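Villca Home Notes
Home | Kitchen | Laundry | Workshop | Ask Us
Last updated: August

Caring for Old Wood Without Making More Work for Yourself

My mother-in-law could get a ring off a table with nothing but a dab of mayonnaise and a great deal of patience, and I've been trying to live up to her ever since! I do use mayonnaise now and then (the plain kind, left on overnight under a paper towel), but most of what I do to the wood in our house is a good deal duller than that.

Start with dust, always. A soft cotton cloth, barely damp, wiped along the grain, and then a dry one straight after. Old undershirts are wonderful for this once the seams are cut off. I keep mine in a coffee can under the sink, and I wash them without fabric softener, which leaves a film that shows up terribly on dark finishes.
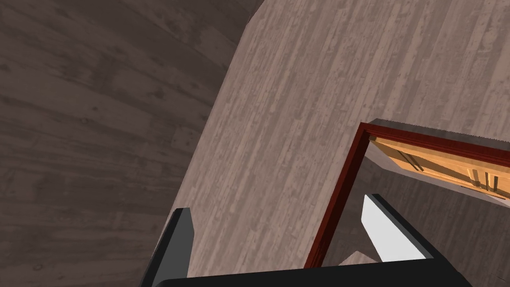

2 min read

Knots and grain can fool you into scrubbing at a mark that grew there, so run a fingertip over it and try a damp cloth before you get out anything stronger. For greasy fingerprints around a door frame, I put a drop of dish soap in a bowl of warm water, wring the cloth until my hands ache, and work from the bottom up so the drips don't leave streaks.

Scuffs on a dark finish will often soften if you rub them with half a walnut. Mahtab Daneshvar wrote in to say she uses a pecan and likes it better, and I don't see why not. Deeper scratches want a wax stick one shade darker than you think.

If you have bare wood that feels rough, 200 grit paper and a light hand will do it. Wipe away the dust, rub in a little mineral oil, go have your supper, and buff off whatever is still sitting on top when you come back. Oily rags should be laid flat outdoors to dry, please, and never balled up in the trash.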